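Shelf stocker wanted, part time, for a small cleaning supplies shop

Posted Mar 6, 2019

Hi! I'm Eugénie Marchal and I run Elline, the little household goods shop next to the Dalsgaard bakery. I'm looking for one more person to keep our shelves in order, mornings only, 24 hours a week. My last stocker moved away in February and I've been doing it all myself ever since (badly, I should say, and usually with my coat still on).

The work is sponges, mostly. Okay, brushes and cloths and soap too, but sponges are what people come in for, and they are surprisingly fussy to shelve. The flat ones behave. The wavy ones slide around and roll their edges over each other, and if you leave them for an hour they look like somebody sat on them. I like the orange and yellow ones kept together, the green and yellow wavy ones next to them, and the plain yellow ones in a row on the tier underneath. A white two-tier shelf is what I'm fondest of, and once you get the hang of it you can fill one without thinking!

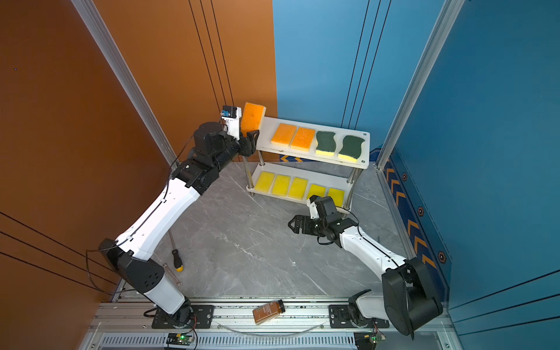 Do I need to have worked in a shop before?

Shop experience is nice but I won't ask for it. I'd much prefer someone who can't walk past a crooked row without fixing it.

There's a bit of handiwork as well. Shelf screws come loose, so you should be comfortable with a screwdriver, and I'll want you to put it back in the drawer when you're done (I'm terrible at this myself). We also move displays around every couple of weeks, always two people to a shelf. Please lift them, don't drag them. I'm serious about this one — a smooth gray surface shows every white scratch, and once they've built up into a web you can scrub all afternoon and they'll still be there.

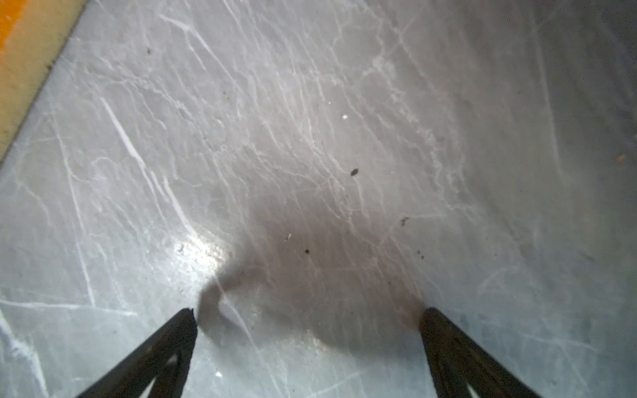
Drikholm wrote in after my last notice to say that felt pads under the shelf feet are worth every cent, as long as you change them before the grit works its way in. Good tip, and checking the pads is now part of the job.

Mornings start at seven. You get a paid break, a discount on anything in the shop and all the bakery gossip you can stand. We carry over 100 products, so give yourself a couple of weeks to learn where everything goes.

To apply, drop a note through the door at 57 Andora Street or come in before noon and ask for me. A few lines about yourself is plenty, and please tell me which mornings you can't do.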